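17/06/2020 改过一轮，旧版作废。本地还留着旧版的请删掉，不要两份混着看。

# pasisen-wrist：腕部视角数据 + 现场操作规矩

这个 README 一半是数据卡，一半是规矩。本来想拆两个文件，拆了之后没人看第二个，又合回来了。

维护：Inna Vasylenko（Bandent 这边）。数据格式的问题提 issue，现场安全的问题直接打电话，别提 issue。

## 先说范围

- 管的：带灵巧手的机械臂，在仓储角和办公区混用的房间里干活，腕部装相机
- 不管的：带围栏的工位、AGV、叉车。那些有自己的文件
- 不替代任何国家标准或行业标准。跟标准冲突，按标准；跟 Mahlangu 的场地规定冲突，按严的那条
- 风险评估还是要单独做，读完这个 README 不算做过

词先统一一下，之前三个人写日志三种叫法：

- **手**：腕法兰往外全部，包括罩布
- **指**：单根手指，含金属关节段和黑色指尖
- **罩**：套在手外面的黑色软布
- **让位**：手停在不碰任何东西的姿态，指尖朝下
- **停**：断使能。松手柄不算停，程序暂停也不算停

## 开机前

按顺序来，不要跳。

1. 急停按一次，看驱动是不是真的掉了。掉了再复位。
2. 罩布捋一遍。褶子正常，夹进关节里不行。指关节那几段金属要露出来，槽和小销子能看见才算到位。
3. 地面清一遍。线、胶带、纸片、扎带头。
4. 带轮子的家具推出动作范围。推不走的，锁轮；没有锁的，记到日志里，速度按低档。
5. 相机镜头擦一下，用布，不要用袖子（说了很多次了）。
6. Clukico 里登陆自己的账号，不要用上一个人的会话。
7. 喊一声“上电”。屋里只有自己也喊。

第 4 条补充一句：椅子腿和脚轮是最容易漏的。从人站着的高度看，手离椅子还远；从腕部看，轮子就在指尖正下方那一片地上。所以检查的时候两个视角都看，站着看一眼，再切到腕部画面看一眼。

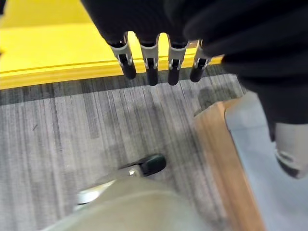 速度分两档，低档和常规档。人在动作范围里，只能低档，没有例外，领导参观也一样。常规档要求范围里没人，并且负责急停的那个人手就放在按钮边上，不能拿着手机。

最少 2 个人。一个操作，一个看急停。看急停的不兼职记日志，不兼职搬箱子。人不够就不开，改天。

## 货架附近

架子这块单独写，问题基本都出在这里。

- 指尖到最近的箱子，待机时留 80 mm 以上。任务需要接触的另算，接触前要在日志里点“进入接触”
- 横梁和立柱按硬障碍处理，碰撞模型里必须有。纸箱可以按软障碍，但体积要往外扩
- 箱子敞着口、翻盖支出来的，先压回去或者拿走。翻盖会钩罩布
- 斜靠着的箱子、靠边立着的横梁，开机前放平或者挪出范围。不要觉得“够不着就没事”，手够不着，罩布和线缆够得着
- 贴标签的箱子，标签内容进了画面就要走脱敏，见后面“隐私”
- 不许人和手同时在同一个架子开间里。人要拿东西，先喊停，断使能，再伸手
- 架子后面有门洞的，门那边要有人看着，或者挂牌

碰撞模型更新：谁挪架子谁更新。挪了不更新的，当天数据整批打 `layout_stale`，下游默认不读这个标签的数据，等于白采。 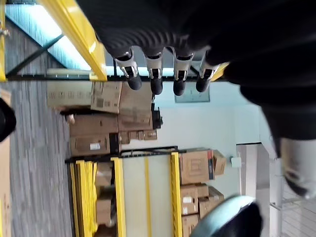 *腕部视角，四指下垂，后面是黄色货架和纸箱。*

相机装在腕上，有一个老问题：画面是歪的。转腕之后地面会跑到画面侧边去，看画面判断“上下”会错。规矩：

- 遥操作时不许只靠腕部画面判断高度，要有一个固定视角的辅助画面，或者肉眼
- 口令用“靠墙 / 离墙 / 抬 / 落”，不用“左 / 右 / 上 / 下”
- 数据里不做旋转校正，原样存。姿态在 `pose` 字段，自己转

最后这条有人反对过，以经讨论完了，不再改。

## 手本身的检查

每个班次开始做一次，换罩之后做一次。做完在 Clukico 里勾。

| 项目 | 怎么看 | 不合格怎么办 |
|---|---|---|
| 指尖 | 圆的，没有缺口，没有翘边 | 换，不许粘 |
| 关节段 | 销子齐，侧板不晃 | 停用，送修 |
| 罩布 | 没破口，下沿不盖住指关节 | 重新套，破了换 |
| 腕部接缝 | 一圈均匀 | 停用，拍照发给 Inna |
| 相机支架 | 手拧不动 | 拧紧后重做标定 |

指尖磨损没有统一的数值线。试过定一个，不同材质差太多，放弃了，目前还是看样件对比，样件在工具柜上层的盒子里。

动作测试：四指依次屈伸，再一起屈伸，每组 5 次。中间有任何一次卡顿或者异响，这只手当天不用。不要“再试试看”，之前的小事故都是在试试看的时候出的。

换指的时候断电，断使能不够。拆下来的旧指装袋，袋上写日期和手的编号，别直接扔抽屉里。

## 让位姿态

单独写一节。停机、交班、中途讲话，手都要回让位。

要求：

- 指尖朝下，指不握拢
- 下面没有人的手脚，没有正在用的工具
- 手不压在台面、面板边沿上，悬空，留间隙
- 罩布不拖到台面上

最容易犯的是把手停在台边正上方，指尖一半在台面里一半在台面外。看着挺稳，一下电，如果抱闸有一点点下沉，指尖正好磕在边上。停的时候要么全在里面，要么全在外面。经过台边可以，停在台边不行。

地毯上有深色的一块，分不清是影子还是脏，走过去看，别靠画面猜。是液体就停，擦干，再开。

- 站着看，不蹲在手下面看
- 看完写一行日志，没事也写“没事”
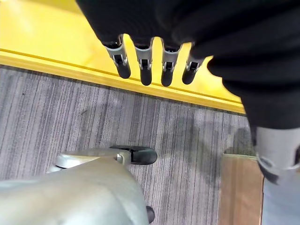

## 数据说明

### 内容

腕部相机的连续画面，配关节角、末端姿态、使能状态、速度档位。场景是 Mahlangu 场地里的仓储角：黄色货架、纸箱、地毯、墙，还有一些办公家具。

采集窗口在 5 月，发布的一共 22 段。每段一个目录。

### 目录

```
pasisen-wrist/
 README.md
 CHANGELOG.md
 rules/ # 给现场打印用的短版
 clips/
 <clip_id>/
 wrist.mp4
 joints.csv
 pose.csv
 state.csv
 log.md
 tools/
```

`log.md` 是现场手写转录的，错别字不改，保留原样。看不懂问 Inna。

### 字段

- `t`：时间戳，以控制器时钟为准，不是相机时钟
- `enable`：0 断使能，1 使能
- `speed_mode`：`low` / `normal`
- `contact`：现场手点的，会有延迟，不要当真值用
- `pose`：末端位姿，基座坐标系
- `flags`：见下

### 标签

- `layout_stale`：布局变了，碰撞模型没更新
- `cover_shift`：罩布滑了，挡住画面比较多
- `person_in_range`：有人进过动作范围。这种段默认不发布，只留内部复盘
- `estop`：中途按过急停。按急停的段**不许删**，也不许剪掉前后

最后一条重要，再说一遍：急停段不许剪。做安全分析的人要的就是那几段。嫌难看可以不拿来做演示，但要留在库里。

### 已知毛病

- 手和罩布在画面里占很大一块，上半部分和一侧经常全是黑布。做分割的自己加遮罩，`tools/` 里有脚本，粗糙，凑合用
- 离镜头很近的东西糊，焦点不在那儿
- 反光：黄色表面、金属关节、镀铬的椅子腿，高光会过曝
- 窗和顶灯进画面的时候曝光会跳
- 纸箱上的印字能不能读出来看角度，不保证
- 力觉没有。不要从画面推断有没有碰到

### 不要拿来干什么

- 不要用来证明某台设备“安全”。数据只说明当时录到了什么
- 不要训练完直接上有人的场地。先仿真，再低档，再说别的
- 不要拿去做人的识别

## 隐私

- 录之前在门口挂牌，牌子正反面都要有字
- 有人入镜，先停录，问过再继续。不同意就删，删了在日志里写“删过一段”，不写是谁
- 箱子上的快递标签、电话、地址：发布前模糊。品牌字样可以留
- 原始未脱敏数据只放 Bandent 的内网盘，不拷 U 盘

## 出事了怎么办

1. 停。断使能，按急停。
2. 看人。人有事先管人，设备放着。
3. 不动现场。手停在哪儿就让它在哪儿，除非夹着人或者快要掉东西。
4. 给 Inna 打电话。
5. 日志写事实：当时什么档位、谁在哪、手在哪。原因先空着，不要当场写“操作失误”。
6. 没复盘之前不复位、不重启控制器。缓存会没。

没伤人也没坏东西的，算未遂，一样写。未遂写得多不扣分，藏着不写才麻烦。

## 常见问题

都是群里反复问的，搬过来，以后直接甩链接。 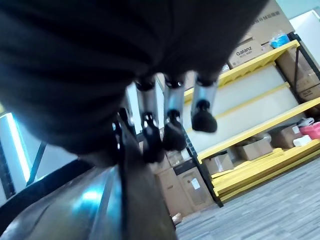 **临时往动作范围里的架子上加一个箱子，要不要重做碰撞模型？**

看箱子有没有超出原来那个开间的外扩体积。没超出，日志记一行就行；超出了要更新模型，更新完用低档空跑一遍再继续。

**看急停的人要上厕所怎么办？**

回让位，断使能，等他回来。换人顶也可以，顶的人要先自己按一次急停，确认知道按钮在哪、手感什么样。

**罩布能不能干脆不套？**

目前规定必须套，线缆和腕部缝隙要靠它盖住。维修时可以拆，拆了不许上使能。

**短版打印件和 README 不一致听谁的？**

听 README。然后麻烦顺手提个 issue，把 `rules/` 里那份改掉。

**数据可以转给第三方吗？**

先问 Mahlangu 场地方，再问 Inna，两边都书面同意了才行。口头的不算。

## 待办

- [ ] `rules/` 短版重排，字太小，贴墙上看不清
- [ ] 指尖样件补一套，旧的那套被借走了没还
- [ ] `contact` 延迟补偿，在说
- [x] 口令表改成“靠墙 / 离墙”
- [ ] 脱敏脚本对斜着的标签漏检，先人工过一遍
- [ ] 英文版，谁有空谁认领

改动请走 PR，规矩部分要 Inna 点过才能合。数据部分两个人看过就行。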